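Chapter 4
Who Gets to Call Someone a Saint?

I grew up next door to a Lutheran church, and for years I thought saints were something other people had. Catholics had them, the Orthodox had them, and we had coffee in the basement. Then in college I took a class with Karabo Khumalo, and in the first week she handed out a list of 27 holy people from different traditions and asked us to mark the ones who had been made saints by some official process. I marked nearly all of them. I was wrong about most (so was everybody at my table, which helped a little!).

So that's where I want to start this chapter, with the making of saints. Chapter 3 was about prophets, and a prophet usually tells you who he is. A saint hardly ever does. Somebody else has to say it, and very often that somebody is a crowd of ordinary people who knew the person, or lived near the grave, or heard stories from a grandmother.

In the early Christian centuries it worked pretty much like that. A local community remembered its martyrs, met at their tombs on the day they died, and read out their names. The bishop might give his blessing, or he might just go along with it. It took a long time for Rome to gather the whole business into its own hands, and even after that, people in the villages kept on loving the saints they already had. 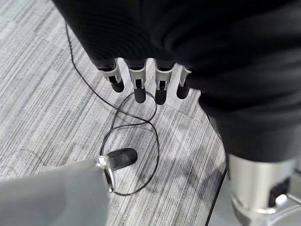

Does a person have to perform miracles to be called a saint?

It depends on who you ask. The Roman Catholic process normally looks for miracles credited to the person's prayers after death, though martyrs are treated a bit differently at the first stage. The Orthodox churches care a great deal about a holy life and about the love people already show for the person, and miracles may be part of that picture without being a fixed requirement. In the New Testament letters, "saints" often just means the members of the church, all of them, the cranky ones too.

Now, if you step outside Christianity the word starts to wobble, and I want you to feel it wobble before we go on. Muslims speak of the wali, a friend of God. Sufi shrines draw visitors who come to ask for blessing, and there are other Muslims who strongly object to the practice. In Judaism you'll meet the tzaddik, the righteous one, and in some Hasidic circles people travel long distances to pray at a tzaddik's grave. Hindus have the sant, often a poet, whose songs may be better known than anything about the life. I use "saint" for all of these when I'm talking fast, and my old friend Tormod Eklund tells me off for it every time. He thinks I'm smuggling in a Christian idea. He has a point, so in this book I'll use each tradition's own word wherever I can.

We'll spend most of the chapter on grave visits, which is the part I love best. Section 4.2 follows the October pilgrimage at Ulville, where I walked with the parish for nine days and came home with terrible blisters and a full notebook. Section 4.3 is about relics, and 4.4 takes up the reformers who wanted the whole thing stopped.

Before you read on, write down the name of one person you'd call holy, and a sentence on how you came to think so. Keep the paper. We'll need it again in section 4.4.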